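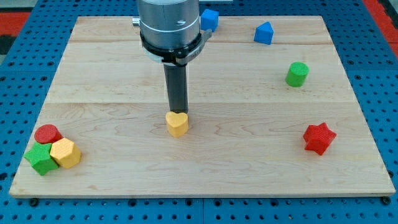 Robot Cell Good Practice: Final Report
Jintana Boonchu, Man-lok Yang
Dec 11, 2020

Goal. Write a set of working rules for the block sorting cell that a new student can follow without asking us. The old sheet was 7 pages, mostly copied from the Skotell manual, and most groups skipped it.

What we did. Watched 17 sessions starting in September. Wrote down every time someone reached over the board with the arm enabled. Way too often, and mostly to fix a block that was touching its neighbor.

Rules we ended up with:
Arm in hold before any hand goes over the board. No exceptions, also not for "just one block".
Leave a gap between blocks at setup. Clusters only if the test asks for them.
Check the board fasteners at start of shift.
Max 2 people at the table, one of them has the stop button and does nothing else.
Speed limit stays at the teaching setting untill Kirsten Skov signs the sheet.
Log every stop, even the dumb ones.

Problems. The hold rule is slow and people complained. Vilhjálmur wanted a light curtain instead, no budget. We also didnt get to test the rules with first years, so that part is still open.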